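January 2025

Spent most of today on the equipment plan and got about half of it into a state I can show people. Lorcan Mac Suibhne wants it before the budget round closes, and I had put it off since October, when the first version came back with a note that the spares line was too thin. He was right. I had allowed for the hand-held grippers themselves and next to nothing for the parts that wear.

Went down to the floor before lunch to look things over with the price list in my hand.

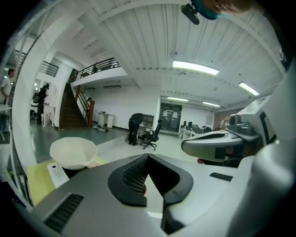
Illgate Handling Group - Equipment and Planning

The jaw pads are the first thing to settle. Catley sell them in boxes of 56 and won't split a box. Brophy will sell singles but want 30 days, and their price per pad is higher. I have put down one box from Catley and left Brophy as the fallback. Lorcan may ask why we need so many. My answer is that we work the grippers in pairs, so everything gets ordered twice, and I would sooner have pads in a drawer than a pair sitting idle for a month.

Then the chargers. The Sternton quote came to 336 for the set, delivery included, and it holds for seven weeks. I rang to ask if they would drop the delivery charge if we collected. They would not. Have kept the figure as it stands.

Had soup at my desk and went through the cable order, which was dull but is now done.
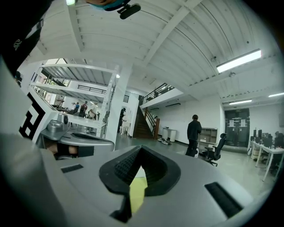
Storage is the part of the plan I keep changing. In the first version I asked for two lockable cupboards, one for grippers and one for parts, and they came out dearer than the pads and chargers together. The white metal rack by the column has mostly empty shelves, so I have cut that down to one small cupboard for the grippers and put the boxed parts on the rack. It will want labels and a few plastic trays. I have written in a small sum for those and taken the second cupboard out.

Still to do: a line for repairs, which I have no good way of guessing, and a decision on whether to ask for one more pair this year or wait. I lean towards waiting - the people we have are only just trained on the present ones. Lorcan leans the other way. I'll price it both ways and send him the two sheets tomorrow.

Home by six. Left the Catley form on my desk, unsigned.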